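Trellby Table Pan: Review
Posted December 4, 2020 by Raelene Ruawai

I have been using the Trellby table pan since March and have been asked about it enough times to write it up. It is a small scoop with a short handle, sold for clearing scraps and crumbs off a work table. I paid full price for mine at Kukance. Trellby did not send it to me and does not know I exist.

What I was replacing

Before this I used a bench scraper and the side of my hand. The scraper is fine for dough and flour, but it pushes small things off the far edge as often as it picks them up. I also had an older pan from Chege with a deeper scoop. The front lip of that one curled up after a year and crumbs ran straight under it.

Everyday use

My table is big, so I keep it covered with brown paper and tape it off in squares. That gives me a fixed spot for each thing, and when the paper gets bad I replace it. The pan has to work over tape lines, and it mostly does. If the tape is pressed down well the lip goes over it. Where a corner of tape has lifted, the lip catches, and you have to tilt the handle up a little and try again.

The inside is smooth and the wide rim slopes in, so what you collect slides toward the middle. Wet peelings stick a bit, as they would on anything. I tap it twice on the edge of the tray and they let go.

I empty it into a tray lined with a black plastic bag, with the bag pulled well over the rim. This works better for me than a bin on the floor. The tray sits on the table while I work, larger pieces go straight in by hand, and the pan is for what is left. At the end I gather the bag up from the corners and the tray stays clean. The pan lives one square behind the tray, where I can reach it. 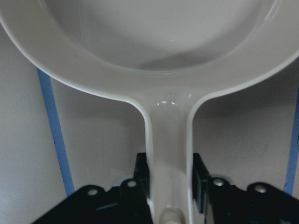
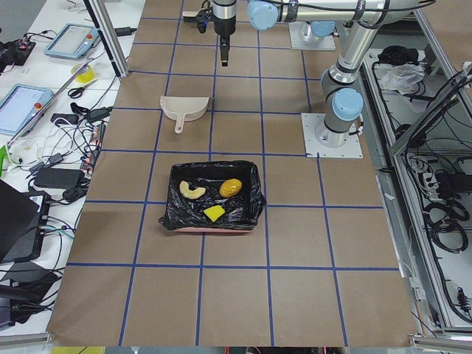
The handle is the best part of the design. There is a shallow channel down the center with a raised edge on each side, and my thumb settles into it without looking. I have small hands. Elibariki Nyanda, who shares the Varnside kitchen with me and has much larger ones, finds it short and holds it up near the neck. He still uses it more than I do.

Cleaning

Warm water, dish soap, a soft sponge. I would keep the scrubbing side of the sponge away from it. I used one once on some dried egg and dulled a patch on the inside. It has not affected how it works, but I can see it every time. Mine has stained slightly from turmeric — a paste of baking soda took most of that out overnight.

I have not put it in the dishwasher. The label on mine came off the first week and I don't remember what it said about that.

What I would change

It does not come with a brush. For a tool like this I think it should, and you will need to find a small one separately. I use a 3-inch pastry brush, now retired from pastry.

The scoop could also be a little deeper. One load is plenty after slicing fruit, but on a day when we are trimming vegetables for the freezer I make a lot of trips to the tray. If you do that kind of volume, get a bigger pan and put up with the bulk.

Last, there is no hanging hole that fits a normal hook. I wanted it on the rail with everything else and it won't go, so it stays on the table or in the drawer under it.

Would I buy it again

Yes, at the same price. After nine months the lip is still straight, which was my complaint about the Chege. Elibariki wants a second one for the other end of the table, and I have put it on the next Kukance order along with more tape.

Rating: four out of five. I took one off for the missing brush.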